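Music Business 2: Working as an Independent Artist
Handout 4 - Release Planning and Getting Paid

Read this before Thursday. Bring your draft release sheet from last week, even if it is only half filled in. We will use it for the second part of class.

Two rights in every track

Last week several people mixed up the song and the recording, so we start there again. The song is the words and the tune. It belongs to whoever wrote it until they sign some part of it away. The recording is one particular performance of that song, fixed in a file or on tape. It belongs to whoever paid for it or whoever the contract says owns it, often a label.

If you write a song and record it yourself at home, you hold both. If you sing a song that your friend wrote, you may hold the recording while your friend holds the song. A cover version works the same way. Money comes in separately for each right, and it is collected by different organizations. An artist who signs up for only one of them is leaving the other share sitting in an account somewhere.

Case study: the Drevo EP

Our running case for this unit is Drevo, a two-piece act from Fliltstead. Burgi Zürcher writes the lyrics and sings. Gunnel Holmgren writes the music, plays keyboards and does the mixing. They put out an EP with 3 tracks through a small distributor called Holix and had no label at the time.

They agreed on a 50/50 split for the songs before the first session and wrote it on one sheet of paper, signed by both. The recordings were also split evenly. They hired a drummer for one track and paid a flat fee of $300, with a short note saying the fee covered the session and that the drummer had no share in the song. Keep that note in mind. It comes up again when we get to Fuchs.

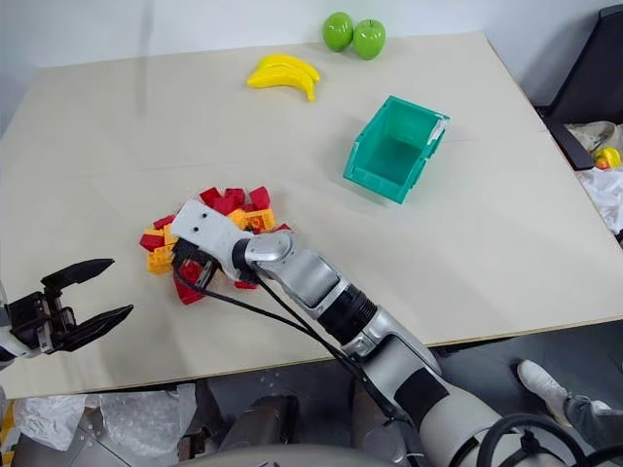 In its first month the lead track had 2,211 plays and the second track had 1,029. The third did so poorly that they left it out of their later pitches. These are small numbers, and the payout was small too. The point of the case is the paperwork, which was in good order when a bigger offer came.

The Fuchs offer

Fuchs is a small label that heard the lead track on a local radio show and offered to re-release it. The offer had four main terms:

- an exclusive license on the recording for five years
- a 50/50 split of net income after costs
- an option on the next single
- approval of artwork by the label

Look closely at "net income after costs." The first draft did not say which costs, and it set no upper limit. Holmgren asked for a list and a cap. Fuchs agreed to both, and the second draft named mastering, artwork and radio promotion. The video was moved out of the shared costs and made the label's own expense.

The label also asked for written proof that no one else had a claim on the recording. The drummer's note answered that. Without it they would have had to find the drummer and get a signature after the fact - possible, but slower, and the drummer could have asked for more money.

Note that this was a license. The duo still own the recording, and the right to use it comes back to them when the five years are up. An assignment would have handed over ownership. Students often skip past this word in a contract, so circle it.

Planning a release date

Work backward from the date you want. For a single, the usual order is:

1. Final mix approved
2. Master delivered
3. Artwork and credits finished
4. Upload to distributor
5. Pitch to playlists and radio
6. Announce to mailing list
7. Release

Allow at least four weeks between steps 4 and 7. Playlist editors generally want a track well before it is public. Drevo left nine days for their first release and missed the pitching window completely. For the second they uploaded in August and released in October.

Credits should be settled before the upload. Changing a writer's name afterward can take weeks, and some services never pick up the change. Check spelling, including accents. Zürcher was listed as "Zurcher" on two services and her plays were split between two artist pages until Holix merged them.

Terms to know for the quiz

Master - the finished recording, and also the right in it
Split sheet - a signed record of who owns what share of a song
Advance - money paid early and taken back out of later income
Recoup - to earn back the advance or costs before further payment is due
Option - the label's right to take the next release on agreed terms

For Thursday

Fill in a split sheet for one track you have worked on, real or planned. If you have only worked alone, use the Drevo lead track. Then write one paragraph on which of the four Fuchs terms you would try to change and what you would ask for in its place. Half a page is enough. Hand in both on paper at the start of class.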